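From the practice room: the tidy-up rules, second go

Well, we've finally got round to rewriting the house rules for clean-up runs, and I've been told to keep it shorter than last time (the last version ran to 541 words and hardly anyone got to the end, me included). So this month you get the friendly version, and the proper one is pinned up beside the Zullmont bench for anyone who likes their rules with numbers on them.

The big change is about what counts as picked up. Up to now we'd been marking an object as held the moment the fingers closed on it, and that made our logs look terrific! The new wording is that an item is held once it's clear of whatever it was resting on and the operator has called it. Shiny round things get their own paragraph, because reflective metal is where I've made most of my own bad calls, and I'd rather we all slowed down on them. Call it late if you like, just don't call it early. 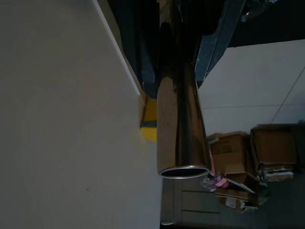
Kistberg wrote back to the draft to say that calling it late is fine for a single operator, but with two people on the one run somebody will end up calling for the other, and could the rule please say whose voice counts. Fair enough. It's the person on the controls, full stop, and the spotter only ever gets one word, and that word is stop.

Next, rubbish. I know, I know, it's my favourite topic. The old rule said "use realistic litter", and people took that in all sorts of directions. The new one says paper, cardboard, wrappers and empty plastic are all in, and glass, batteries, food and anything with a blade are out. If you wouldn't hand it to a toddler, don't hand it to a robot. Vasilakis wants a line in there about rinsing drink bottles first, and I've put it in, mostly for the sake of the mats.

We also had a long back and forth over tools with handles. A long pole sweeps a much bigger patch of air than the arm does, so the keep-clear distance is now measured from the far end of whatever's being carried. Two metres from the tip, with no leaning in to nudge things along (guilty).
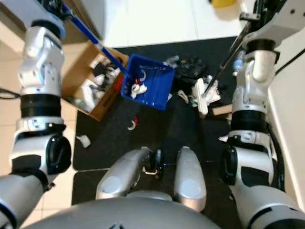 Clean-up run, with the blue basket off the floor and plenty still on the mat.

A few of you asked why we bother writing down what's left behind. It's so the next crew can compare like with like. A run that ends with a full box and a messy floor is still a perfectly good run, provided the sheet says so. Please don't kick the last bits under a cabinet before you fill it in!

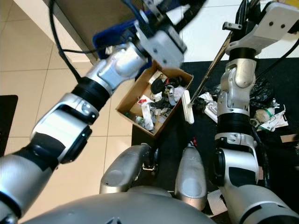
Same goes for stopping partway. You can call a halt whenever you want, no explanation needed, and the sheet just gets a P for partial. Cables are the other thing to look at before you restart: slack where it should be, nothing looped round a joint, nothing trailing across the mat. Flata has a nice habit of doing that check out loud, and I've pinched it for step 5.

Comments on the draft are open until the end of August, and there's a pencil on a string next to the printed copy.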